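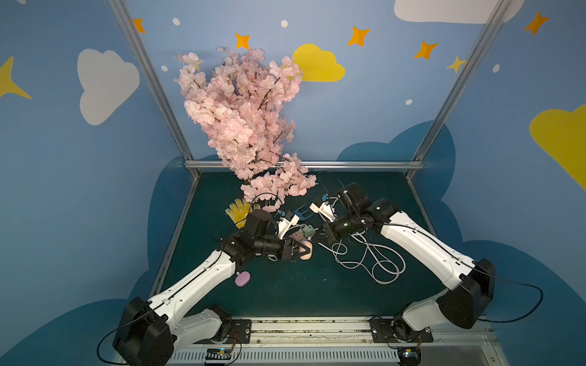 4. The conversion of the Rargate inspection saloon

4.1 Background

The inspection saloon of the Rargate and Zisbridge line was ordered in December, at the end of the line's first full year of through working. Its purpose was to allow the directors and the engineer to examine the track, signals and station buildings without taking a carriage from the ordinary service. The builder's order book gives the body as a plain six-wheeled vehicle with end windows, a small pantry and a single long compartment fitted with fixed seats. No drawings of the original interior have been found, and the account in this section rests on the order book, the repair ledgers and the remains of the vehicle itself.

The saloon was numbered 371 in the carriage list. Earlier writers, following a printed list of later date, have treated it as a rebuild of a third-class carriage. The ledgers do not support this view. The entry for 371 records a new underframe, and the charge for timber is entered under new work.

4.2 Changes to the body

Two main periods of change can be identified. In the first, the end windows were deepened and the pantry was moved to the Zisbridge end. The old position of the pantry door can still be traced in the floor, where the boards have been let in across the former opening. In the second, the long compartment was divided by a partition, giving a smaller room for the engineer. Figure 7 shows the neighbourhood of the cherry blossom branch and the two robot arms with their grippers close together over the small objects on the dark green tabletop.

The partition was carried on a light frame fixed to the floor and roof, and was not tied into the side walls. Phuthong has argued that it was meant to be taken out when the saloon was needed for larger parties. The screw holes in the roof members, several of which have been used more than once, are consistent with this reading.

4.3 Use and withdrawal

The repair ledgers show that the vehicle ran roughly 1000 miles a year, a low figure even for a saloon. It was lent on several occasions to the engineering department of the Adia branch, and the cost of haulage was charged to that department. Heavy repairs were confined to the wheels and springs. After withdrawal the body was sold without its underframe and placed on brick footings at Han, where it served as a store for seven years before it was recovered for study.

The body was measured in full on 29 June 2019 by Vichien Phuthong. Those measurements form the basis of the comparison with other inspection vehicles in the following section.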